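Smadi 方言しりとり語彙データセット README

概要

Smadiは、しりとりで実際に使われた単語を集めた日本語の語彙データです。辞書から名詞を抜き出したリストなら世の中にいくらでもありますが、人がしりとりの最中に口にする単語は、辞書の見出し語とはずいぶん様子が違います。「る」で詰まった大人が何を言い出すか。このデータの価値は、ほぼそこにあります。

収録しているのは251回分の対局記録です。対局と呼ぶと立派ですが、大半は夕食後の居間か、長距離バスの車内で行われたものです。

ファイル構成

games.tsv 対局ごとの記録。1行1手。
words.tsv 重複を除いた単語一覧。読み、表記、品詞、地域タグ。
disputes.tsv 異議申し立ての記録。いちばん読まれているファイル。
rules.txt 採用したルール。対局の途中で変わったものは変更後も併記。

文字コードはUTF-8、改行はLFです。初期の版だけShift_JISで配っていました。あの版をまだお持ちの方は、そっと消してください。

列の説明(games.tsv)

game_id 対局番号。欠番あり。欠番の理由は聞かないでください。
turn 手番。1から始まります。0から始めたい派とは和解していません。
yomi ひらがなの読み。長音記号は残しています。
surface 話者が意図した表記。本人に確認できなかったものは空欄。
pause 直前の手からの秒数。整数に丸めています。
result ok、lose、dispute のいずれか。
region 話者の申告による地域。引っ越しの多い人は複数入ります。

pauseが極端に長い手がいくつかあります。最長の手では途中で風呂に入った人がいて、外れ値として落とすか議論した末に残しました。平均を出す前に分布を見ることをおすすめします。中央値のほうがおとなしい数字になります。

収録の方針

「ん」で終わる単語は負けですが、データからは消していません。負けた手だけを集めると、人がどの語でうっかりするかがわかります。首位は「みかん」でした。研究としては地味ですが、季節の影響はかなりはっきり出ています。

拗音の扱いは地域でも家庭でも割れます。「きしゃ」の次を「や」で受けるか「しゃ」で受けるか。rules.txtでは「や」を標準としましたが、対局ごとのルールはrule_yoonタグで引けます。濁点を外してよいかどうかはrule_dakuonです。ここを統一しようとしたFlorkar版は、利用者より先に作業者の仲が悪くなったため廃止しました。

固有名詞は原則不可です。ただし「固有名詞だとは知らなかった」と主張された場合はdisputeとして残しました。Cakdaleという地名を菓子の名前だと言い張った手が入っています。語尾を伸ばして「る」で受けさせる気だったようで、悪質です。

注釈作業

地域タグはEcaterina NedelcuとHorațiu Enacheが付け、食い違ったものをPřemysl Bartošが裁定しました。3人とも日本語は大人になってから学んでいます。そのぶん方言に先入観がない、というのがこちらの言い分です。母語話者による確認は別に行い、直した箇所はwords.tsvのrevised列に1が立っています。

「べこ」「ぼっこ」「なおす」のような語は、共通語の見出しに寄せず話者の意味で登録しました。「なおす」は動詞なのでしりとりでは反則ですが、言った本人が片付けのほうの意味だと熱心に説明してくれたので、説明ごと収録してあります。反則は反則です。

異議申し立て

disputes.tsvには69件あります。申し立てた側、申し立てられた側、結論、結論に納得していない側を記録しました。最後の列はたいてい埋まっています。

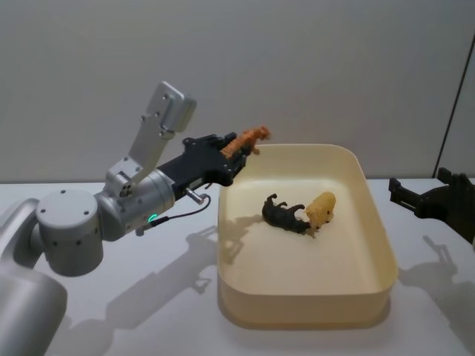 自由記述のnote列には、その場の発言をなるべくそのまま残しました。敬語が突然増える対局は、かなり険悪だったと考えて差し支えありません。テキスト分類の練習に使うなら、語彙より語尾を見たほうが成績は上がります。

既知の問題

「り」と「る」で始まる語の種類が少なく、外来語に偏っています。データの問題というより日本語の問題ですが、直してほしいという要望が5件来ています。担当外です。

子どもの発話は保護者の同意があるものだけを含みます。年齢は幅で記録しました。なお、自分は子どもではないと申告した参加者の扱いは本人の希望どおりです。

四国と山陰の記録が薄く、Zadthorpe版で追加を予定しています。予定という語の意味は読者にお任せします。

利用条件

非商用、商用とも利用できます。改変したものを配る場合は、元のデータ名と変更点を書いてください。しりとりで勝つために丸暗記する使い方は禁じていませんが、家庭内の評判については責任を負いません。

連絡先

語の誤りや地域タグの修正は、対局番号と手番を添えてRoxana Panăまで。ルールそのものへの苦情はBent Lauritsenが読みます。返信はしません。

最終更新 2020年12月22日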